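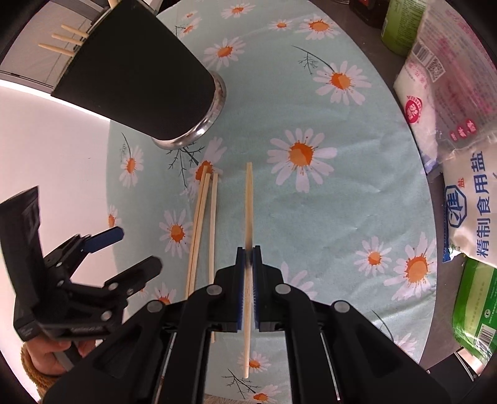 3. Planning the equipment purchase

3.1 What we needed to buy

When we began planning the second collection site, our budget sheet had one line for "grippers" and one line for "everything else." The second line turned out to be the more interesting one! Hand-held grippers let a person do a household task directly, with the jaws and finger pads a robot would use, so the cost of a site is spread over many small things: the grippers, the pads, the cables, the table, and the objects that get handled. In this section we describe how we sized each of these, and where our first estimates were wrong.

We started from the task list, which Loukia Stergiou drew up before any supplier was contacted. Each task was given a row with the number of hands it needs, the thinnest object in it, the heaviest object in it, and the time needed to put everything back at the end of a take. Kitchen tasks filled most of the list. Thin sticks were of special interest to us, as they are cheap to buy and hard to hold, and they tell you very quickly whether a finger pad is worth its price. Figure 2 shows a work area of this type.
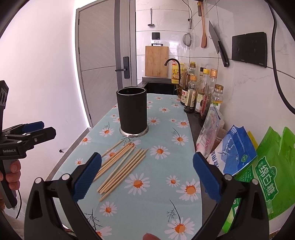
Figure 2. Counter work area with two hand-held grippers, bamboo skewers on the cloth, and a black utensil holder with a silver base.

3.2 Grippers and spares

Two-handed tasks set the number of grippers. We planned one pair per operator and one spare pair per site. A spare pair sounds like a luxury in a small project, but we would make the same choice again with great pleasure. In the trial period at the Brestano site, a gripper out for repair stopped all two-handed work on that table, while the rent and the operator's hours went on as before. After the spare pair arrived, the same kind of fault cost us a short swap and a new calibration.

Finger pads need their own line. We had first treated them as part of the gripper, with a single replacement set each. The pads are the part that meets the object, and on thin objects a worn pad shows up early as slipping and repeated attempts. Our revised plan orders 76 pads per site for the first half year, bought in one lot so that the surface stays the same across the recordings. We also keep one unused set from every lot in a labeled bag, which has already been useful for comparing old and new pads side by side.

3.3 Quotes

We asked two suppliers, Ernarus and Drorkel, for quotes on the same written list. The Ernarus quote was lower per gripper but left out cables and charging. Drorkel included both, with a price of 497 euros for the accessory package. Once the missing items were added back in, the two totals were close, and we chose on delivery time and on the repair terms. We strongly suggest asking for repair terms in writing at this stage – a supplier who will lend a unit during a repair can change how many spares you need.

3.4 Household objects and furnishings

This was the part of the plan we enjoyed most. A work area for kitchen tasks needs real utensils, holders, containers and packaged goods, and nearly all of it can be bought locally in one afternoon. Kyriaki Tzavaras kept the shopping list for both sites and set a ceiling of 456 euros per room. We stayed under it in every room but one, where a new countertop had to be fitted.

Three rules came out of her list. Buy sticks, skewers and other small items in several packs at once, so that a lost piece never delays a session. Buy at least two holders with different openings, as the size of the opening changes the difficulty of an insertion task far more than we had guessed. Budget for tablecloths in different prints, too. They cost little, they change the background in a single minute, and they can be washed.

Storage was missing from our first plan. The 17 shelf boxes we added later should have been ordered with the first batch of utensils, and we now list them there.

3.5 Order of purchase

Our advice is to place the gripper order first and furnish the rooms while waiting for it. The Mitsotakis-Vlachou site was set up in this order, with the grippers ordered in December, and its tables were ready for use when the boxes came. Operators could then practice on the full task list from the first morning. At the Brestano site we had done it the other way around, and the furnished rooms stood waiting for tools. The costs of both sites are compared in Section 4, where rent during the waiting period is shown as a separate item.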